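Trorkier Gallery: Tidying Up, One Shoe at a Time

8 May 2024
By Shirley Fraser

Welcome back to the gallery, and thank you for all the kind notes about the last one (I read every single message, even when it takes me an embarrassingly long time to write back). This page belongs to the Trorkier project, which has been my happy obsession since the winter, and it is mostly about footwear. I know how that sounds! But shoes are a wonderful thing to hand a robot. They come in a long, awkward shape with a hole in the middle, they can be grabbed from half a dozen directions, and a strap that looks perfectly solid from above can be a very poor place to put your fingers.

For those of you who are new, the question we set out to ask was a small one. If a person shows a robot how to put things in a bin, does it matter more that the showings are many, or that they are different from each other? Our bench partners at Mandon leaned toward many. I leaned toward different, mostly out of stubbornness, and so we agreed to try it both ways and write down whatever came out.

We collected 1034 demonstrations in all, and after going through them one by one (tea helped) we kept 544 for the study. From those we drew two training sets of 200 each, and the rest stayed on the shelf for later. The first set starts from nearly the same layout every time. The second changes the layout before every single go, with items turned around, moved close together, or pushed out toward the side of the table.

Slides, a slipper and the blue bin

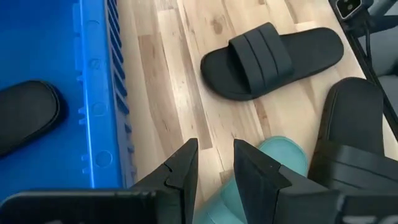 The close-together layouts were the ones I worried about most. When two items lie side by side, a policy trained on the first set tends to drift toward the space between them and then dither there, which is painful to watch when you are standing with your arms folded trying not to help. The second set gave us much less dithering. It also gave us slower reaches, and I want to be fair about that, as speed was one of the things Mandon cared about and they were quite right to bring it up.

We ran 170 test trials with each policy, using layouts that neither had been trained on. The varied set came out ahead on finished trials, and most of its lead came from the crowded layouts. With a single item in open space there was hardly anything between them, so if your robot lives a calm and uncluttered life you may not need to go to all this trouble.

Leading by hand

We tried collecting with a joystick early on and gave it up inside a week. With a leader arm you move your own hand and the other arm follows, so all the little hesitations and corrections of a person come along for the ride. Abreu, our name for the training code, keeps those corrections in. I had wanted to trim them out and make everything neat, and I was wrong! The trimmed version was worse at recovering after a missed grasp, and we went back to the untidy recordings with some relief.
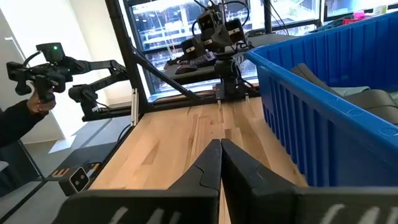 What we are doing next

Cloth is the next chapter. A folded thing has no proper handle and changes shape the moment you pick it up, so I expect our numbers to drop quite a bit before they climb again. The plan is to use the same two recipes, same against varied, and to have a first comparison ready in June. The layout sheets are going up in the Kerkesora archive along with the trial notes, including the pages where my handwriting gets away from me. If you are running something similar and would like to compare, please do write. I would love to hear what you are asking your robots to pick up.

Recent galleries
Learning to Let Go: Release Timing in Bin Tasks
Mandon Bench, Before and After the Move
Abreu Training Notes in Pictures
Cups, Lids and Other Troubles

Contact Shirley Fraser | © 2024 Trorkier | Back to top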